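Retaining an original lime render on a 1930s frontage – how to tell if it is still sound?
Posted in: Architecture and Heritage Buildings
Sun 26 January

Tukodik

I look after a small corner building that our local architecture walk stops at. The street front has its original lime render over brick, with incised lines imitating stone blocks. Part of it sounds hollow when tapped, mostly below the first-floor windows. One contractor wants to take the whole lot off and start again. The planning officer would prefer a patch repair. Render thickness is 15 mm where I can measure it at a broken edge. How do I decide what stays and what goes?

Evelien Vanhove

Hollow does not mean failed. Lime render often parts from the brick over a limited area and stays up for decades, held by the sound material round it. Map it first. Tap on a grid of 50 cm squares, mark each one on a printed elevation, and note three grades: solid, dull, and moving under hand pressure. Only the last has to come off.
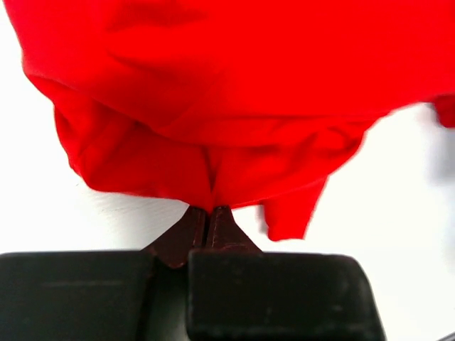 Then look for the cause. Below windows it is usually the sill: a blocked drip groove, or a cement fillet somebody added later. If you patch before the water is dealt with, the patch will go the same way. Dull areas can be grouted through small drilled holes with a hydraulic lime grout. For new work, match the sand before you worry about the binder – the grading sets both the colour and the texture. Wait until May for external work if your site gets frost, and keep the incised lines running through the repair at the same depth.

Plelusex

Just hack it off. We did ours and it looks fine. Cost us 625 for the skip and scaffold tower, labour not included.

Farzana Mollah

Please check consent before following the post above. If the building is listed, removing original render without permission is an offence in most places.

I agree with the tapping survey. I would add a sample analysis from a loose piece, so that the new mix is no stronger than the old one. Ask the lab for the aggregate grading as well as the binder ratio. Do not let anyone use a cement-based mix on the lower section, whatever the price difference.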